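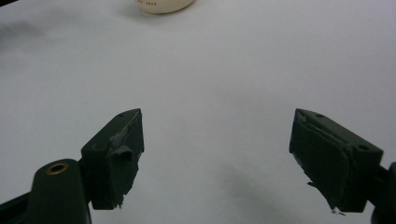
Grisitz Folding Work Table

The Grisitz is a white-topped folding table for craft rooms, markets and classrooms. It sets up in a minute and stores flat against a wall. The top is smooth and wipes clean with a damp cloth. Most glue will peel off once it has dried.

Stock code: 2512
Colour: white
Rated load: 40 kg, spread evenly
Warranty: two years on the frame, one year on the top 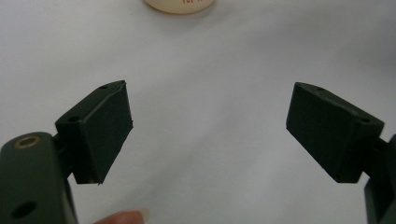 The legs lock with a steel catch on each side. Push until you hear the click, then check both catches before you put any weight on the table. Rubber feet are fitted as standard. A spare set of 8 is sold separately for people who use the table on concrete.

Please don't iron on it or put hot pans on it. The surface will mark, and the warranty doesn't cover heat damage. Paint and permanent marker should be wiped off straight away - methylated spirits will shift most of what is left.
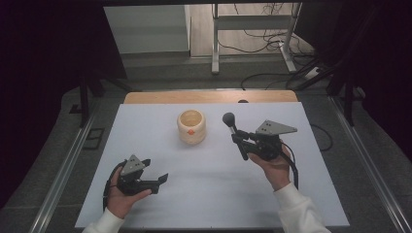 Replacement tops are available for all tables sold since 2000, in white or grey. Allow a little longer for grey as we only order it in when asked.

Delivery is from our Skatport warehouse. Pick-up is free, but ring ahead and ask for Marloes Nijs. We close at noon through December.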